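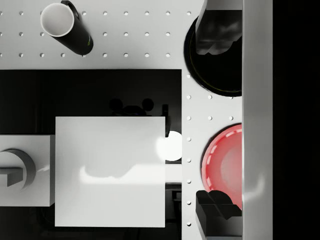 Can you bring kids to a robotics open day?
Most places allow it if the children stay with an adult and keep behind the line on the floor. Check the sign-up page for a minimum age, and ask about closed shoes, which some sites insist on and only mention at the door.

Community help > Shows, visits and open days > Robots and automation

What should I ask at a robot demonstration so I don't come home with a tote bag and no information?

Asked 02/03/2019

I work in the back half of a catering supply warehouse. We wash, sort and repack rental tableware, meaning mugs, bowls, plates and a great many things that used to be a set. My manager has signed me up for the open day at Drendard in Stakthorpe because I once fixed the label printer and am now considered technical.

The invitation says there will be "live manipulation of everyday objects," a simulated kitchen bench on a big screen, a tour of the cell, and lunch. There are 25 places and we have one of them. I went to something similar in January at another firm. A man in a very clean polo shirt had an arm pick up the same foam cube for most of an hour. It was excellent at the cube. I came back and was asked, "So, would it work for us?" and I had to say that it would if we moved into cubes.

I would like to do better this time. I get a 300-word limit on my report, which tells you how closely it will be read, but I still want it to be right. Specifically:

What do I ask that will get a real answer out of the people running it?
Is the simulation part worth paying attention to, or is that when I should get to the sandwiches?
Is it rude to bring my own mug? I mean as a test piece.

I don't know any programming. I do know a lot about bowls.

Answer 1 (marked as helpful)

I ran the demo bench at a small integrator for a few years, so I have been the person in the clean polo shirt. I apologize on behalf of the cube.

Take the last question first. It isn't rude to bring a mug, but email them beforehand. If you produce it from your coat in the middle of the session, whoever is running it has to say no in front of everybody, and then they spend the rest of the day avoiding you. With a few days' warning a decent team will usually say "sure, we'll try it after lunch," and that session will be worth more to you than the scheduled one. Bring two of the same mug. Bring the ugliest bowl you handle as well, the one with the chipped rim or the slippery glaze.

Questions that got honest answers out of me when visitors asked them:

What happens when it misses? Ask to see it. Some systems try again, some stop and wait for a person, and some carry on with great confidence holding nothing.

Who set out the objects this morning, and can I move one? Sliding a bowl a hand's width to the left and turning the mug so the handle points the wrong way will teach you more than the slides. Let them do the moving if they prefer, and stay out of the cell unless you're invited in.

How many did it drop yesterday? Yesterday is a good word. "Typically" gets you a brochure number. Yesterday gets you a pause, and then a number.

How long from the start of one pick to the start of the next? Time it yourself on your phone over ten or so and write it down. Then go home and time whoever is fastest on your line.

What did you have to change about the object, the bench or the lights? Shiny black things and shiny white things can both be trouble for cameras. If every item on the bench is matte and brightly colored, ask why.

Can it take one bowl off a stack? For tableware this is the whole ball game. Picking up a single bowl that stands by itself is a nice trick. Bowls that have been through a dishwasher and nested together are what you have at work, I'm guessing.

On the simulation: do pay attention, but know what you're looking at. They build a bench on the computer with mugs and bowls and so on, and practice the movements there, where a drop costs nothing. It's real work and it saves a lot of crockery. What you want to know is how much of what they show on the screen has also been done on the physical arm. Ask it just like that. If the answer is "this one, this one, and we're working on that one," you have found good people. Also ask whether the simulated objects have the same weight and slipperiness as the real ones, and who measured them.

Sandwiches will still be there. In my day we over-ordered every time.

Answer 2

went to the Drendard one last year. parking is round the back, the front lot is for the dentist. Wear warm socks, the floor is concrete and you stand for the entire thing. They did 11 picks while I was watching and it was fine? A mug, some bowls. The coffee was from a machine that was broken. Don't remember what the gripper was called, Magyar something, or that may have been the company that made the table.

if you want a seat at lunch leave the tour at the last stop

Comment on Answer 2, from the asker: This is the only answer my manager read. Thank you for the parking.

Answer 3

I'd add a bit to the first answer, from the buying side. We looked at three suppliers for a packing station and chose none of them, which I still count as a success, although it was not described that way in my review.

Ask what's in the price. The arm is the part you look at, so everyone quotes the arm. Then there is the gripper, the guarding, the camera, the stand, somebody to set it up, and somebody to come back when you change from the 12-ounce mug to the one that looks exactly the same and isn't. At one visit I asked for a full list and it ran to 17 lines. The arm was on line four.

Ask about changing over. If your mix of items is different every day (rental tableware, so I assume it is), find out who teaches it a new shape and whether that is your staff or theirs. If they say it's easy, ask them to let you do it. You've told us you can't program, so you're the right person to try. If they reach over and take the tablet from you, put that in the report.

We were shown a planning package called Ukance by one of the three. I couldn't say whether it was good. It had a very nice progress bar.

As for the 300 words, I would use this order: what it picked up, how long each one took, what it dropped, what it wouldn't try, what they said it costs. Leave out the word "impressive." I used it once in a report and we got two more site visits out of it, both mine.

One disagreement with Answer 1: I wouldn't bring the chipped bowl. They'll blame the chip. Bring a perfectly ordinary one - whatever you handle most - and the lid if it has a lid.

Comment on Answer 3, from Answer 1: Fair point about the chip. We would have blamed the chip.

Comment on Answer 3, from the asker: Emailed them. They said yes to two mugs and one bowl and asked if the bowl was "oven safe," which I'm trying not to think about.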